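Plikari Mystery Reading Program
Second progress report to the Drindeck Fund
March 8, 2025

You asked us to report on what the money has done since September, and to be frank about it. The short version is that people are reading crime novels and talking about them, which they were doing before you gave us anything. Whether the program deserves the credit is harder to say.

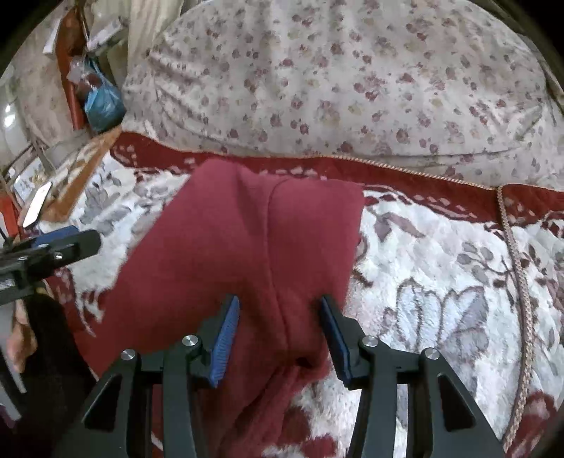
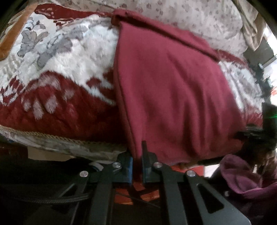
Red cloth on the floral blanket, both views.

Reading groups

We now run 3 groups, in Plikari, Saragih and Noselden. The application promised that each would get through a book a month. Plikari has managed it. Saragih reads at its own pace and gave up on two titles halfway, one of them a locked-room story that most members had solved by the fourth chapter. Noselden spends a lot of its time on television adaptations. I have stopped fighting this, but I can't report it as reading.

Membership stands at 81 across the three groups. Please treat that number with care. It is the sign-up list, and plenty of people sign up for things. I would like to drop it from future reports and use attendance instead, even though attendance will look worse.

Book purchases

We bought 300 paperbacks with your first payment, covering 12 titles. The plan leaned on the idea that readers who start with cozy village mysteries will move on to darker and more demanding ones. I wrote that sentence in the application and I no longer believe it. The cozies go out and come back and go out again. The police procedurals get borrowed by the people who already liked police procedurals. The two translated novels have barely left the shelf, and the covers can't take all the blame - one of them is a very slow book.

The long family-secret novel we chose as the shared autumn read did start arguments in all three places, mostly over whether the ending plays fair. I think it doesn't. The clue that matters is held back until the last thirty pages and then explained by a character we have hardly met. Still, it was the best-attended round of meetings we have had.

Review newsletter

Members were supposed to write short reviews for a monthly newsletter. Four issues have come out. The reviews are too kind. Almost every book is "a real page-turner," including one that the same reviewer told the group she had skimmed. I have asked for at least one complaint per review and the last issue was better for it.

Feedback forms

The forms say that nearly everyone enjoys the program and reads more than they used to. We handed them out at meetings, to people who had come to the meeting, so I wouldn't build anything on the results. The people who quit were not asked. We will write to them this spring.

Spending

Book purchases came in under budget, room hire came in over, and the two come close to canceling out. The author visit has not been booked. The fees we were quoted would use up most of what is left, and I doubt that one evening is worth it.

Next period

We will keep the Plikari and Saragih groups as they are. Noselden will try short stories, which can be read between one meeting and the next even by people with no intention of doing so. We ask to move the author visit money into replacement copies, and need your answer before the next order goes in.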